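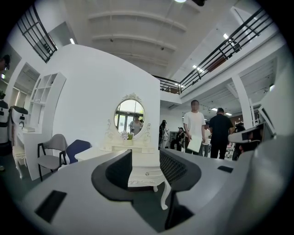 June 10, 2021, vanity table, hand-held grippers

Back at the white dressing table for the Skestby drawer task (I've grown fond of that oval mirror!). The diamond mesh on the jaw pad is what I want to keep an eye on, so please note any wear in the Ultari sheet. Target is 60 demos for this table, 5 minutes of rest between blocks.

Drawer only open a little, black thing at the right end of it, both grippers over the near edge - that's the kind of view I want plenty of. Keep the marker cubes facing up when you reach in, and go slow near the flowers, please!
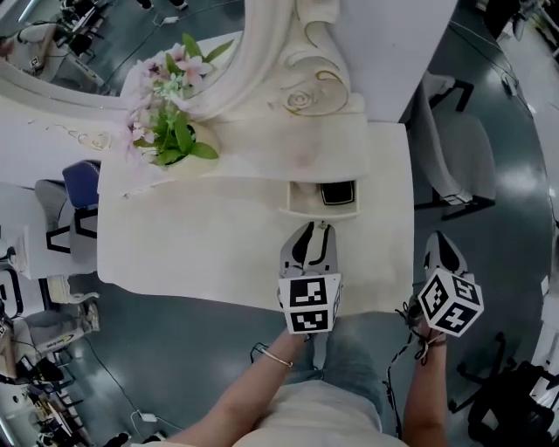 To do

Rename the February folder, it still says Flarkinon. Check take 74 for tracking dropouts.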